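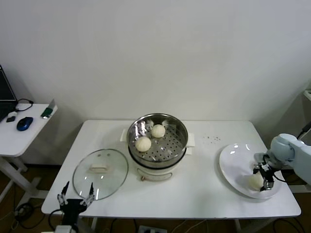

The Case for a Slower Monday: On Looking After a Two-Armed Cell

The food-handling cell at Godotau has two arms, one table and a steamer. It has been in service long enough for its maintenance plan to deserve a public hearing. The present plan, inherited from Lorneck, calls for a full inspection every 2,000 cycles and very little between. It is the position of this essay that the interval is wrong for grippers that work with food, and that a short weekly check should replace it.

The Lorneck schedule was written for arms that move sealed cartons. A carton tolerates a finger that closes a little late or a little crooked. A steamed bun does not. It dents or tears, and the damage is charged to the program when it belongs to the linkage. During the last review period the technicians logged 29 faults. Only 2 of them concerned the arms themselves. The greater part were at the wrist and beyond it: cable strain, finger alignment, and screws that had lost their torque.

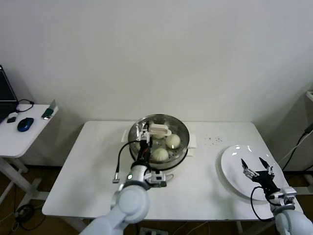 Bohdana Koval has objected that a weekly check takes the cell out of use on the very morning it is needed most, and that every additional removal of a finger is another chance to refit it badly. Both points are fair. The second is answered by leaving the fingers in place. A technician can test each screw with a driver, move the linkage through its travel by hand with the power off, and follow the cable back from the gripper without taking anything apart. 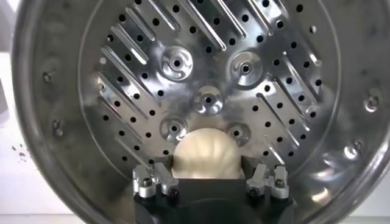
Gripper fingers on either side of a bun in the steamer basket.

The first objection is a matter of scheduling. Seven screws per gripper are on the Janjua checklist, and a trained person can complete both arms before 9 a.m. on a Monday. The work should be signed for by the person who did it, and the sheet should stay with the cell.

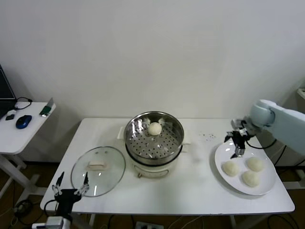

Housekeeping belongs on the same sheet. The inherited plan treats the table as furniture and the floor as someone else's department, although both affect how the cell runs. Dark specks on the tabletop between the cooker and the plate should be wiped away before the first cycle, and the black cables crossing the floor beneath the table should be tied up and routed clear of anyone's feet. Neither task requires an engineer.

The Nurnen site adopted a weekly check last December and has kept its full inspection as well, at the longer interval. Godotau should do the same. The revised sheet is ready for signature, and the maintenance office should put it into use with the next inspection.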